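주방 그릇 사진첩: 서랍 속의 파스텔

Sunier 블로그 살림 게시판
2026년 2월 6일

지난 8월에 Zondidbridge로 이사하면서 그릇을 줄이겠다고 선언했다. 결과부터 적자면 그릇은 늘었다. 흰 접시만 쓰겠다던 사람이 Mercado 벼룩시장에 한 번 다녀온 뒤로 찬장이 사탕 가게처럼 되어 버렸다. 요즘 상에 자주 오르는 것들을 골라 짧게 적어 둔다. 값을 물어보는 분이 있어서 기억나는 것은 같이 썼다.

연보라 접시
파란색이라는 사람과 보라색이라는 사람이 갈린다. 우리 집에서는 아직 합의를 못 봤다. 겹쳐 두면 자리를 덜 차지해서 두 장 다 살아남았다. 김치전을 올리면 색이 참 안 어울리는데, 맛에는 지장이 없다.

하늘색 대접
테두리가 두툼해서 설거지할 때 안심이 된다. 시리얼용으로 샀고 지금은 주로 라면을 담는다. 사람 계획이 다 그렇다.

분홍 컵
벼룩시장에서 3000원. 판매하는 분은 산호색이라 했고 나는 연어색이라고 부른다. 커피를 담으면 괜히 딸기 맛이 날 것 같은데 한 번도 난 적이 없다.

파란 골무늬 컵
골이 있어서 손에 잘 잡힌다. 대신 골 사이를 닦으려면 인내심이 필요하다. 물컵으로 쓰다가 양치컵으로 좌천됐다가 최근에 복권됐다.

흰 쟁반
모서리가 둥글고 한쪽에 필기체 글씨가 들어가 있다. 손님들이 꼭 뭐라고 쓰여 있느냐고 묻는데, 나도 아직 제대로 읽어 본 적이 없다. 컵 하나 올려 들고 가면 카페 직원이 된 기분이 든다. 시급은 없다.

민트색 냄비
은색 테두리에 유리 뚜껑. Olwood 매장에서 사흘을 고민하다가 샀다.
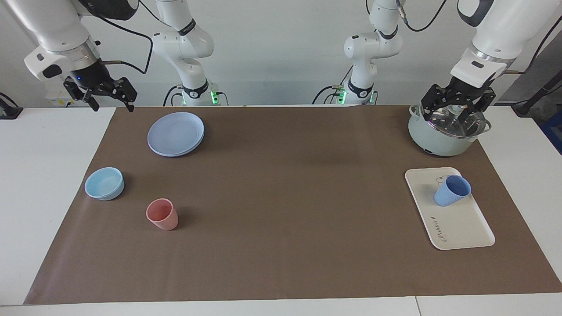 유리 뚜껑의 장점은 끓는지 보려고 열지 않아도 된다는 것인데, 나는 그래도 연다. 어릴 때부터 든 습관이라 고칠 생각도 없다. 미역국은 이 냄비가 제일 낫고, 카레는 색이 밸까 봐 아직 한 번도 못 끓였다. 냄비를 모시고 사는 기분이 조금 든다.

갈색 매트는 상에 물 자국이 남는 게 싫어서 깔기 시작했다. 파스텔 그릇이 떠 보이지 않게 눌러 주는 효과도 있다고 우기는 중이다. 다음번에는 수저와 국자를 올릴 예정이고, 그 전까지 그릇은 더 사지 않기로 했다. 밥공기는 그릇으로 치지 않는다.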